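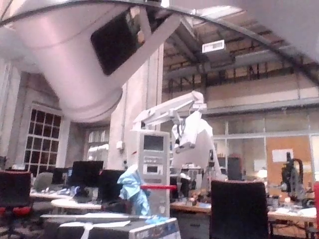
Okcombe opens its doors, mostly on time

The Okcombe robotics lab held its open day on Fri 25 August, and 4 of us from the newsletter went along for the free coffee. The coffee ran out at ten. The robots were still going at closing time.

Delyth Rowlands led our tour. She started with the white arms, which got plenty of respect from the back row, and then spent a good while on cables, which got less. The Cleremen project, she explained, is meant to teach machines to handle soft stuff: cloth, padding, anything that won't hold still and be a box.

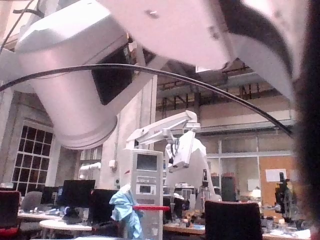

She had been up late getting ready, and so had A-yeong Oh, who ran the gripper session and fielded the same question all morning (no, it doesn't do laundry, and yes, people have asked). Her advice to beginners was to start with a tea towel and lower your hopes from there.
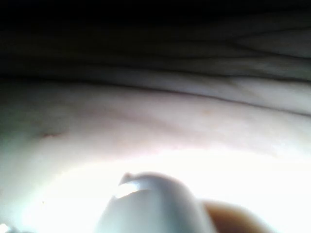
Close quarters: a gripper fingertip up against pale folds of material.

After lunch came the stitching. Two instruments, one horizontal slit, a lot of thread and plenty of red. I have sewn on perhaps six buttons in my life and kept my opinions to myself. A man near the door decided he would rather look at the parking lot.
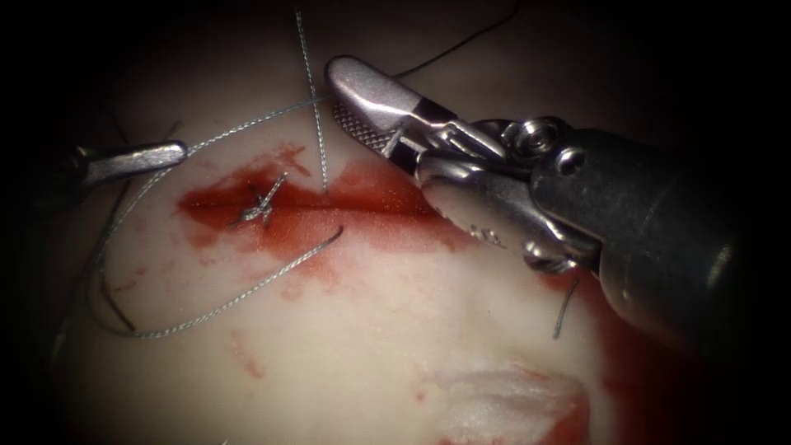
Tying off a knot takes patience, A-yeong told us, and a good deal of practice went into it back in June. Somebody asked whether she'd let it work on her. She said she'd want to see the schedule first.

Sign-up sheets for the next visit are at the front desk. Eat early.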